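遠隔操作での教示データ、手首カメラだけで足りますか
ロボット教示・模倣学習 掲示板 > 質問と相談

投稿者:mwana_m
こんにちは。日本語は勉強中ですので、変な文がありましたらお許しください。
私は小さい会社Tsakirisで、ロボットアームに手本を見せる仕事を始めました。人がリーダー側の装置を手で動かして、アームが同じように動きます。その動きと映像を記録して、Prultemonという社内のソフトで学習させます。
作業は、机の上の細い物をつまんで、引き出し式の整理ケースのトレイに入れることです。今まで77回分を記録しました。
困っていることは、手首のカメラの映像です。物に近づく前は、白い面ばかり映る時間が長いです。
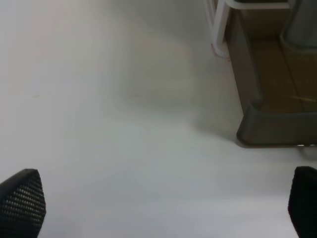
操作する私は横から自分の目で見ていますので、どこへ動かせばよいか分かります。しかし学習するモデルは、このカメラしか見ません。同じような白い映像に対して、ある時は右へ、ある時は左へ動かす手本が入っています。これは良くないデータでしょうか。それとも回数を増やせば大丈夫でしょうか。先輩は「713回まで集めてから考えましょう」と言いますが、私は少し心配です。

投稿者:Anouk_Visser
私も日本語は母語ではありませんので、安心してください。
私の意見では、713回まで待たないほうがよいと思います。操作者が見ている情報とモデルが見る情報が違うと、回数を増やしても迷いは残ります。一番簡単な確認方法は、mwanaさん自身が手首カメラの画面だけを見て操作してみることです。人間ができない場合は、モデルにも難しいと考えてよいです。
私は前の職場でこれを試して、10分で嫌になりました。

投稿者:ourania
Anoukさんの確認方法には半分だけ賛成します。
人間は画面だけの操作に慣れていませんので、できなくてもデータが悪いとは言えません。また、モデルには関節の角度も入力しますよね。映像が白くても、腕の姿勢が分かれば、毎回同じ場所へ戻ってから始める手本なら学習できます。
私の場合は、開始姿勢を一つに決めて、40回で動きました。トレイの位置は固定です。

投稿者:Anouk_Visser
固定でしたら、それは動きます。でもケースを5センチずらしたら、どうなりますか。

投稿者:ourania
だめになります。それは認めます。ただ、mwanaさんの作業でケースが動くかどうか、まだ聞いていません。

投稿者:mwana_m
お二人とも、ありがとうございます。
ケースは時々動きます。掃除のあと、少し違う場所に置かれます。向きもそろっていません。
関節の角度は入力しています。開始姿勢は決めていませんでした。私の気分で始めていました。反省しています。
固定カメラもあります。最初の77回でも録画はしましたが、学習には使っていません。Prultemonの設定でカメラを二つにすると、学習の時間がとても長くなるからです。固定カメラの映像を一枚貼ります。
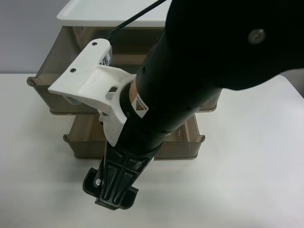 固定カメラの映像。アームの後ろにあるのが、茶色い半透明の整理ケースです。

投稿者:gautam_s
横から失礼します。録画が残っているなら、まず二つのカメラで学習し直すのが早いと思います。新しく集める必要はまだありません。
気になるのは、アームがケースの手前に大きく入ることです。この角度だと、トレイの中は一部が隠れます。ですから固定カメラはケースの方向を教える役、手首カメラは最後につまむ所を見る役、と分けて考えるといいです。
学習の時間は、画像を小さくすれば減ります。私は固定カメラのほうだけ半分の大きさにしました。つまむ精度は変わりませんでした。
それから、半透明のケースは照明で見え方がかなり変わります。朝と夕方の両方で手本を取ってください。

投稿者:ourania
ケースが動くなら、私もgautamさんに賛成です。前の意見は「固定の場合だけ」に直します。
でも開始姿勢はやはり決めてください。ばらつきを入れたいなら、決めた姿勢から少しだけずらすのがよいです。気分で始めると、あとで原因が分からなくなります。

投稿者:rosalind_b
手で直接アームを持って教える方法はどうですか。Dedcombeの現場ではそうしています。遠隔操作より力の感じが分かりますので、細い物には向いていると思います。

投稿者:Anouk_Visser
カメラに自分の手が映りませんか。実行の時は手がないので、映像が変わってしまいます。

投稿者:rosalind_b
映ります。ですから私たちは一度手で教えて、その軌道を再生しながら映像を録り直します。手間は二倍です。物の位置も毎回戻さなければいけません。位置が少しでも違うと、再生の時につまめません。

投稿者:gautam_s
二倍なら、私は遠隔操作を選びます。細い物は軌道の再生と相性が悪いです。

投稿者:rosalind_b
うちでは部品が大きいので、あまり困っていませんでした。mwanaさんの作業とは条件が違うかもしれません。

投稿者:mwana_m
皆さんの意見をまとめて、次のようにします。
まず、今ある77回を二つのカメラで学習し直します。固定カメラの画像は半分の大きさにします。
次に、開始姿勢を決めて、ケースの位置を変えながら新しく40回取ります。朝と夕方に分けます。
先輩には、713回の計画を少し待ってくださいとお願いしました。「分かりました」と言われましたが、少し不満そうでした。
一つ質問が残っています。つまむのに失敗して、やり直した手本は、捨てたほうがよいですか。

投稿者:ourania
捨てないでください。やり直しの動きも役に立ちます。

投稿者:Anouk_Visser
私は捨てます。失敗した部分までまねをしますので。残すなら、失敗の所を切って、やり直しの所からにしてください。

投稿者:mwana_m
また意見が分かれましたね。両方試して、結果を書きに来ます。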